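Chapter 4
Sorting and Storing Small Things

In this chapter you will learn
how to sort a mixed set of items by one feature at a time
how the shape of a container affects what can be kept in it
how to write down a storage plan that another person can follow

Most homes have at least one place where small things collect. It may be a drawer, a tin or a jar by the cooker. Tools of different lengths end up together, and finding the right one takes longer than it should. Jérémie Huet and Hina Ghumman kept a record of one shared kitchen in Dundbridge for 40 days in June and July. They noted each time someone had to look in more than one place for a utensil. The total came to 429.

Chopsticks are a useful subject for a first study of sorting. They are all long and thin, so shape does not help much in telling them apart. Colour and pattern matter more. They are also used in pairs, and a chopstick without its partner is of little use at the table. A person who sorts them must therefore make two decisions: which sticks match, and where the matched pair should go.

The container matters too. A basket with holes in its walls lets air reach the contents, and water can run out of it. Upright dividers keep one group from sliding into the next. A low basket is easy to reach into, but long items will lean outwards over the rim — a point we return to in Section 4.3.

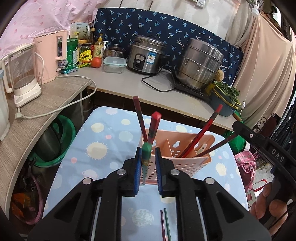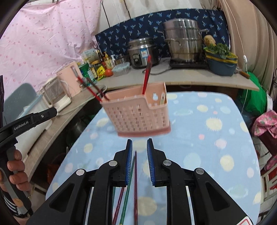
Figure 4.1 Chopsticks of several colours and a pink perforated basket on a spotted tablecloth.

Look at Figure 4.1 before you read on. Decide which feature you would sort by first, and write it in your notebook. Some readers will choose the main colour. Others will begin with the patterned sections. Either choice can work, provided that you keep to it until every stick has been placed.

Section 4.1 deals with matching pairs. Section 4.2 covers dividing a container into parts, using the Durrani kitchen plan as a worked case. Section 4.3 looks at length, height and balance. The longer project at the end of the chapter uses the Fonetano store-room list, which has 1,624 entries and should be shared between members of a group.

Key words
compartment, divider, feature, pair, perforated, rim

Before you start
Empty one drawer or pot at home on to a cloth. Group the contents in any way you like, then ask someone else to say what your rule was. Keep your notes — you will need them for Exercise 4.2.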